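Keeping one small arm alive: notes for my slot at the Janham meetup
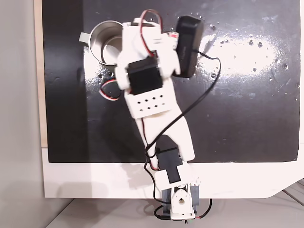 Hi everyone, I'm Siiri. OK so, I'm going to talk for a bit about looking after one arm. Just the one! We call it Zekero, it's printed, it runs on hobby servos, and it has taught me more about cable routing than any class did.

(Ask who has a printed arm at home. Wait for hands.)

Start with the wires, always. When I took this over from Hooman, the long gripper cable ran loose from the motor all the way down the arm, and it bunched up right at the bottom joint. Every fault I chased in the first month was that cable or one of its friends. So before I power up I move each joint by hand, slowly, end to end, and I watch where the slack goes. If it pulls tight anywhere, stop and reroute it. Leave a loop at the elbow, a generous one, bigger than looks tidy.

Next, screws. Printed brackets creep, especially around the servos, and you get this mushy feeling at the elbow that people blame on software (I did, for 3 weeks, sorry Guðlaug). Snug them up, don't crank them. I've cracked two brackets by cranking.

Then zeroing. Power off, horn off, center the servo, horn back on. My shoulder servo likes to sit at 81 in our config and not 90, and I've stopped arguing with it. Write your number on tape and stick it on the base.

(Story about the mug goes here, keep it short. Estíbaliz will heckle.)

We test on a steel mug on the side away from the handle, 23 grabs in a row, same spot. If it starts missing, I go back to the screws before I touch the code. Oh, and wipe the work surface down first! Ours is shiny black and shows every smudge, and a mug on a greasy patch slides when the gripper nudges it.

Spares I keep in the drawer: one servo, a bag of horns, elbow bracket already printed, zip ties in the tiny size.

Questions, then Golshifteh is up with the Promitz feeder.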